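»Wir sammeln Besteck, keine Intelligenz«

Wer lernende Maschinen füttern will, braucht Leute, die stundenlang Tische decken. Valtteri Heiskanen leitet bei Curnisis die Datenaufnahme und hat selbst Zweifel, wie weit das trägt.

Der Kaffee kommt aus der Thermoskanne, und die erste Antwort fällt kürzer aus als die Frage. Ob die Greifer bald in deutschen Küchen stehen? »Nein«, sagt Valtteri Heiskanen. Dann schenkt er nach. Es ist Donnerstag, kurz nach halb neun, und in der Halle in Maltow beginnt die Frühschicht mit dem, was sie am Vortag auch schon gemacht hat: Messer, Gabel, Teller, Matte.

Curnisis verkauft keine Roboter. Das Unternehmen liefert Vorführungen, aus denen andere ihre Steuerungen lernen lassen. Menschen führen Handgriffe mit Greifern aus, die sie selbst in der Hand halten, Kameras und Sensoren schreiben mit, und am Ende soll ein Modell daraus ableiten, wie man eine Gabel neben einen Teller legt. 831 verwertbare Durchgänge hat das Projekt Jadoon bisher allein für das Tischdecken zusammengetragen. Klingt das nach viel? »Für einen Menschen wäre es absurd viel«, sagt Heiskanen. »Für das Modell ist es ein Anfang, und ich weiß nicht, ob es ein guter ist.«

Das ist ungewöhnlich offen für eine Branche, die ihre Fortschritte gern in Videos mit Musik vorführt. Auf Nachfrage wird er genauer. Ein Durchgang gilt als verwertbar, wenn das Besteck am Ende dort liegt, wo es der Plan vorsieht, und die Spur der beiden Greifer ohne Lücke aufgezeichnet wurde. Ob die Bewegung geschickt war, spielt bei dieser Prüfung keine Rolle. »Wir haben Leute, die greifen elegant, und Leute, die schieben. In der Liste steht bei beiden ein Haken.« Und das Modell lernt dann beides? »Es lernt irgendetwas dazwischen. Das ist manchmal brauchbar und manchmal ziemlich hässlich.«

Schwierig sei ausgerechnet das Dünne, Glatte. Ein Messer flach von einer Matte aufzunehmen, verlange mit zwei Backen eine Geduld, die man der eigenen Hand nie abverlangt habe. Aus einem Drahtkorb gehe es leichter, solange sich kein Griff im Gitter verhake. In Maltow üben neue Kräfte deshalb erst eine Schicht lang, bevor überhaupt etwas in die Sammlung eingeht. 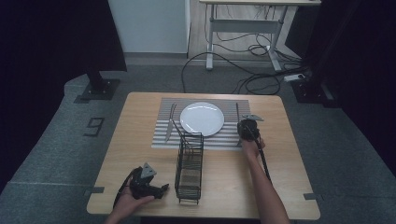

Sidra Rind hält von der ganzen Zählerei wenig. Entscheidend sei doch, wie verschieden die Beispiele seien, und da sehe es mager aus: immer wieder derselbe Tisch, derselbe Teller, dasselbe Licht. Sie habe bei Seminow die Auswertung eines früheren Datensatzes gemacht, 600 Durchgänge, und beim ersten Test mit einer gemusterten Tischdecke sei die Erfolgsquote eingebrochen. Wer daraus auf Haushaltstauglichkeit schließe, der verkaufe etwas.

Heiskanen kennt den Einwand und widerspricht nur halb. Man variiere inzwischen mehr, sagt er, Lage und Reihenfolge würden vor jedem Durchgang neu ausgelost. Für Jadoon seien 134 verschiedene Ausgangslagen festgelegt worden. Auf die Frage, warum gerade so viele, lacht er zum ersten Mal. »Weil danach das Budget für die Planung aufgebraucht war.«

Bleibt die Arbeit selbst. Die Schichten dauern drei Stunden, länger halte die Konzentration nicht, und die Handgelenke auch nicht. Bezahlt wird nach Zeit. Anfangs habe man nach Durchgängen abgerechnet, erzählt Heiskanen, mit dem erwartbaren Ergebnis: Alle wurden schneller, die Daten wurden schlechter. »Die Leute haben das Besteck fast geworfen. Das Modell später auch.« Diese Aufnahmen wurden aussortiert – jedenfalls die meisten. Wie viele im Bestand geblieben sind, kann er nicht sagen.

Und die Kunden, wollen die das wissen? »Die fragen nach der Menge. Nach der Qualität fragen sie, wenn bei ihnen etwas herunterfällt.« Er hätte gern ein Verfahren, das schlechte Vorführungen erkennt, bevor sie ins Training gehen. Es gibt Ansätze dafür, auch im eigenen Haus, doch sie sortieren bislang gern das Ungewöhnliche aus, und darunter sind die Griffe, die man am dringendsten bräuchte.

Im Februar soll die nächste Aufgabe beginnen, Abräumen statt Decken, mit Essensresten aus Silikon. Ob das schwerer wird? Heiskanen schraubt die Kanne zu. »Klebriger«, sagt er und geht zurück in die Halle.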